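Rent, noise and a lot of tea: Ourania Politis on running Mollwood
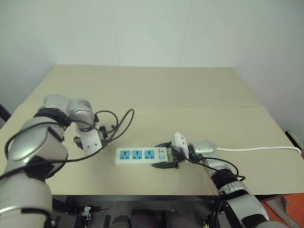 A power strip on one of the tables at Mollwood.

Ourania Politis is late, then talks for nearly an hour without stopping. She runs Mollwood, the shared workspace above the old bakery, and it has been a year in April.

"I thought I'd be doing the accounts and a bit of sweeping. Mostly it's phone calls. Can I take a phone call at my desk, can she take one at hers, why is he shouting."

Noise, then. Biggest complaint by miles. She tried a quiet room, it filled up with people eating crisps. Now mornings are quiet until 11 and after that you take your chances.

Money next. A desk is 220 a month, which she put up from the opening price in the autumn and lost two people over it. "One of them came back. The other sends me a Christmas card, so I don't think it's war." The rent on the building went up too and she had no say in that. Would she do it again? Long pause. "The lease, no. I'd read the lease."

There are 55 members on the books but most come in a day or two a week. Regulars include a translator, a couple of people doing payroll for Sedano, and Apostolos Alexiou, who draws maps for walking guides and has had the same corner since the first week. He wandered past while we were talking. "She's making it sound worse than it is," he said. "I tried working at home. I did a lot of laundry."

Sunday opening was his idea. Ourania said no for months, then gave in, and it's now the day she likes best. Hardly anyone in, radio on low, somebody usualy brings cake.

What about the big chains, one is meant to be opening by the station? She shrugs. "They'll have better coffee. Ours is terrible, put that in."

Plans: a second kettle. A proper bike rack, if the landlord ever replys. Perhaps evening hours in the winter, she hasn't decided and wants to ask people first.

Then the doorbell goes and she's off down the stairs, still talking.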